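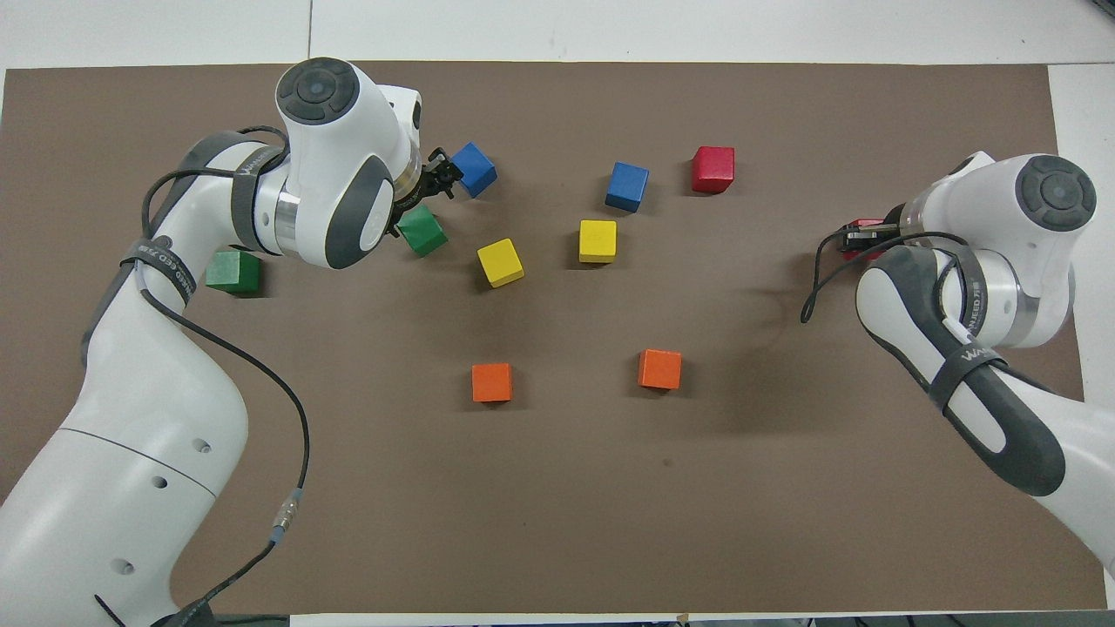 I have worked for four years with people who teach robots by hand, and I want to defend a thing which is often laughed at in our field: the slow operator.

When visitors come to our lab in Jeninmont, they watch somebody move two arms by remote control over a brown mat with colored wooden cubes. After one minute they ask why it takes so long. A child could put these cubes in order while the operator is still closing the gripper on the first one. This is true. But the child is not leaving behind a recording from which another one must learn.

At Omevitz, where I was before, the target was 70 demonstrations per shift. We got them. In August we had 4,000 of them, and the manager was very satisfied. Then we trained on them, and the arm picked up the habits of tired people. It came to a cube too low and pushed it a little before grasping. It waited in the air in places where the operators used to look at the clock. I do not say that the number was useless. I say that we had paid for many hours of hurry and the robot learned the hurry very well.

My colleague Eilidh Cowie has the opposite opinion, and I should be fair to it. She thinks that mistakes are useful, because a robot which has seen only perfect grasps does not know what to do when a cube turns between its fingers. I agree with her up to this point. A mistake which the operator notices and repairs calmly is maybe the best lesson we can give. A mistake which is covered by a fast movement, so that the count goes up, teaches something else. From the numbers in the table you cannot see the difference. You must sit and watch the recordings, and for this work there is never any budget.

There is also the question of who does the teaching. In many places it is given to the newest person, with 30 minutes of explanation. Guérin, the old textbook that we all had in school, spends half a page on the operator and the rest on the controller. I think this has made a whole generation of engineers believe that the hand is the cheap part. I would pay the good operators like good machinists, and I would let them throw away their own bad recordings without asking anybody.

The people at Hornitz have started to do this, I hear. They make fewer demonstrations now, and their management is nervous.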